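What the Machine Changed: A Term With the Surgical Training Team at Dretton

Student project report, Work and Technology module
Submitted March 17, 2019

How I came to be there

When our tutor asked us to pick a workplace where automation had arrived in the past few years, most of my group went for warehouses, and I very nearly did too. My aunt worked at the Tillotex packing shed for years and could have got me through the door with one phone call. But I had also been told, by a friend of the family, that the hospital at Dretton had brought in surgical robots and that the people who worked around them had a great deal to say on the matter, most of it unprinted. So I wrote a slightly nervous letter, and to my delight I got a reply from Áine Ní Bhriain, the theatre sister who looks after the training side, telling me to come along and bring sensible shoes.

I made nine visits between November and the end of winter. I was never in a real operation, and I want to make that plain from the start. Everything I watched myself happened in the training suite, where surgeons and theatre staff practise on pads made to behave something like tissue. What I say about real theatre work comes from interviews.

The hospital has 49 staff who are in some way trained on the system, from consultants to the people who clean and pack the instruments. I spoke to as many as would have me, which was fewer than I hoped, as they are busy people and I kept turning up at lunchtime.

Is it automation at all?

I should deal with this early, as my tutor raised it and she was right to. The robot at Dretton doesn't operate by itself. A surgeon sits at a console a few steps away, looks into a viewer, and moves two handles, and the arms copy the hands. If the surgeon takes her hands off, the arms stay where they are. Several people I met disliked the word "robot" for exactly that reason, and one of the porters called it "the long gloves", a name I have grown rather fond of.

All the same, I think it belongs in this module. The machine takes over some parts of the work (it scales down movements, it filters out tremor, it holds an instrument still for as long as you like) and when a machine takes over some parts of a job, the remaining parts get shared out differently. It was this sharing out that I wanted to look at.

The training suite

The suite is at the end of a corridor on the second floor, past a linen store, and it is smaller than I had pictured. There is one console, one set of arms and a screen on the wall so that others can follow. The exercises go up in steps. Beginners move rings between pegs. Then they learn to pass a needle back and forth, then to place it, and after that comes the part they all talk about, which is tying knots.

Kayode Isah, a surgical registrar in his third year of specialist training, was kind enough to let me sit beside him for four of my visits. He had tied knots by hand since he was a student and told me that he used to practise on the drawstring of his pyjamas. He had supposed that the console would be an easy step from there. His first evening on it, he said, he snapped the thread so many times that he ran out and had to go and ask for more.

The trouble is that the handles on this system give you next to nothing back. When you pull a thread with your fingers you feel it tighten, and your hands know when to stop well before your head does. At the console you have to see it. You look for the thread going straight, and for the edges of the cut coming together, and for the slight pucker that says you have gone too far. Kayode described it as learning to feel with his eyes. I wrote that down and underlined it, and I heard nearly the same thing from two other trainees who had not been in the room.

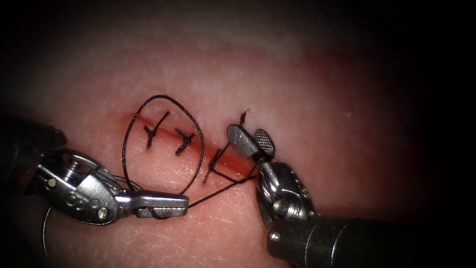 A knot made with instruments goes like this, as far as I was able to follow it. The thread is passed through both sides of the cut, a loop is made around the jaws of one instrument, those jaws reach for the short tail, and the tail is drawn back through the loop. Then it is done again the other way, so that the knot will sit square and hold. It takes a good deal longer to write than it takes Kayode to do it now. He talks under his breath while he works, mostly the word "gently".

What surprised me was how much of the skill is in managing the spare thread. If the long end is too long it wanders about and catches on things, and if it is too short there is nothing left to wrap. The older surgeons have strong opinions about this and do not agree with each other. I sat through a very enjoyable argument on the subject which lasted the whole of a tea break, and I am not sure it was settled.

What changed for the surgeons

The answer I heard most was comfort, and I hadn't expected it. Long keyhole operations are hard on the neck and shoulders, and the surgeons who had done them for years standing up spoke about the chair with real warmth. One consultant said she thought it had added years to her working life.

The second answer was distance. At the console you have your head in the viewer and your back to half the room. You can't catch a nurse's eye. Everything has to be said aloud, and said again if it isn't heard, and some of the quieter surgeons have had to learn to be talkers.

Kayode's worry was about learning. In the old arrangement a junior stood across the table, held things, and was given small bits of the work as they came up. With one console there is one seat, and either you are in it or you aren't. He felt he was getting very good practice in the suite and fewer chances in theatre, and he was not certain the one made up for the other.

What changed for everyone else

I had gone in thinking the surgeons were the story. By my fourth visit I had come round to thinking it was the rest of the team, and I owe that to Áine, who sat me down with a mug of tea and said that if I wrote only about the person in the chair I would have missed most of the job.

The nurse or assistant who stays at the patient's side now changes the instruments on the arms, watches that the arms don't press or knock where they shouldn't, and is the pair of hands nearest if something needs doing fast. It is a bigger responsibility than before, and the staff I spoke to were proud of it. They also felt that it had come without much notice. The training was there, they said, and it was good, but the job titles and the rotas had been slow to catch up.

Then there are the people downstairs who clean and pack the instruments. The tiny jointed wrists have pulleys and cables in them and they cannot be hurried. Each type has its own instructions. The unit uses a tracking program called Khamphan, which logs every instrument in and out and counts down how many uses it has left, and opinions on Khamphan were divided. The younger staff liked not having to fill in the paper book. A woman who had kept that book for most of her career told me the program was perfectly good, only it never asked her anything, and the book had been full of her own notes in the margin about which trays stuck and which lids were warped. I asked whether the notes had been copied across. They hadn't.

The money side, briefly

I'm no economist and this was not meant to be the heart of the project, but people brought it up constantly. The practice pads come from a supplier called Hutuner, and the suite was given a yearly order of 400 of them. Trainees told me they could easily use 700. So pads get turned over and used on the back, and old cuts get sewn up and opened again, and there is a certain amount of friendly hoarding in desk drawers. I mention it because it seems to me a very ordinary thing about new machines. The large sum is found for the machine, and then the small sums that let people become good at using it have to be argued for every year.

What I would do differently

I would have asked for time in the instrument unit from the beginning and not only on my last two visits. I would have spoken to patients, though I understand why the permission for that would have taken longer than a term. I also relied a good deal on Kayode, who is cheerful by nature and enjoys the console, and a trainee who had found it miserable might have given me another report altogether. I did ask whether there was one. I was told there had been, and that he had moved to a different specialty, and I didn't manage to reach him.

I was let have a go myself on the last afternoon, on the rings and pegs. I dropped four of them. Áine picked them up and put them back without a word, and then she showed me how to rest my elbows, which nobody in the reading list had mentioned, and I got the next one on.

Thanks

My thanks to everyone in the training suite and the instrument unit at Dretton for their patience, and to the porters, who found me each time I got lost on the way to the second floor. A copy of this report has gone to Áine for the staff room, with the interview notes left out as agreed.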